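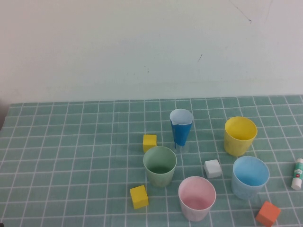 29 Sep 2023

Robot club again last night, and I'm still buzzing! Letay and I finally got to try the cup sorting task on the green grid cloth (my idea, because I'm hopeless at judging distances without lines). The rule is one cube per cup, any color, and you get 19 tries. We scored 5. The blue cup is going to be our problem, I think, with that skinny base. Bereket wants to leave it for last and start with the yellow one. I've got grip code to fix before April, so wish me luck.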